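Folding Sweaters So They Stay Folded

I used to stuff my sweaters into the closet any which way, and every October I pulled out a pile of creases. Then I finally learned to fold them properly, and I love it so much that I now look forward to sweater laundry (my family thinks this is very funny). It takes maybe one song on the radio to do two of them.

First, find a big flat surface. A bed is perfect, and a fleece cover is even better than a smooth one, as the knit grips it a little and doesn't slide off while you're busy with the other side. Lay the sweater down, smooth it from the collar to the hem with flat hands, and don't tug! Pulling on a knit stretches it, and ribbing is the worst for that.

Next come the sleeves. Bring them in straight across the chest, one over the other, just under the collar. I like this much better than folding them down the back, where they make two long lumps. 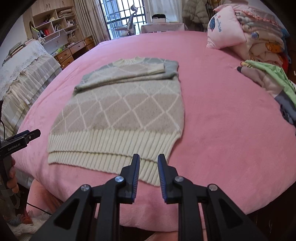
Page last changed: March 20, 2022

A pattern is a big help at this stage. With a diamond lattice like the one on this gray-beige sweater, you can use the crossing lines as a guide and see right away if you've gone crooked. Plain sweaters need a bit more squinting.

If the hem curls up, as wide ribbed hems love to do, press it flat with your palm and hold it for a moment before you go on. Then fold in both sides so you have a long strip, bring the hem up to the middle, and fold once more toward the collar. You should end up with a fat little packet that fits on a shelf. Mine come out 30 cm wide, and the shelves in our Pinesham closet are 50 deep, so there's room for a row of socks behind them. Lovely!

A few more things I've picked up:

Chunky knits go at the bottom of the pile, thin ones on top.

Never hang a heavy sweater. The shoulders get those awful points and they take ages to steam out.

Let it dry all the way before folding. If the ribbing still feels cool, give it another night.

Packing for a trip? Stop at the long strip and roll it up from the hem. I got 19 pieces into one suitcase for Wernow that way, three thick pullovers included, and I still had space for shoes.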